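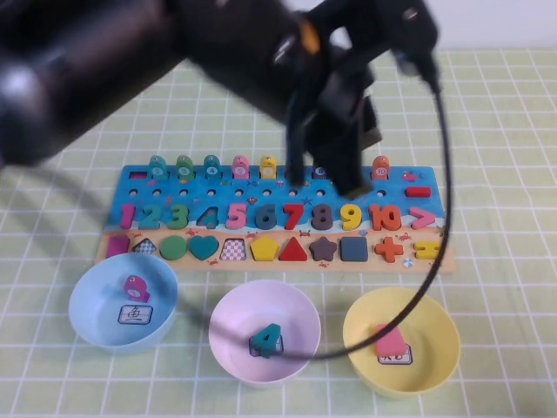
*Vukia Early Learning Department*

**Number puzzles**

A number puzzle is a wooden board with pieces that fit into it. On this one, fish carry the numbers, and the board is painted like the sea and a beach. Each numeral has a space cut in its own shape – a 4 will fit only where a 4 belongs.

Look at the shape first, then turn the piece until it drops in. 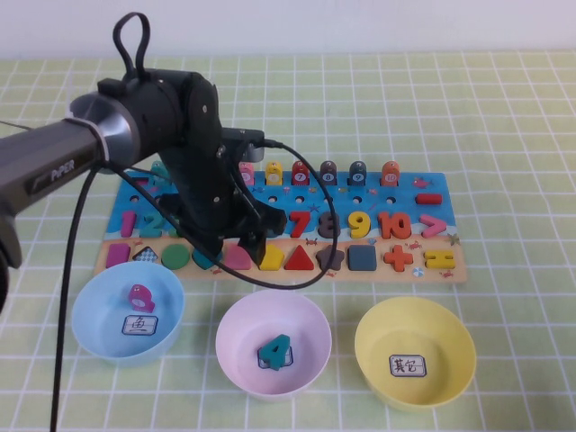 **What is the minus sign for?**
It tells you to take away. If you have 7 fish and take away 2, you have 5 left.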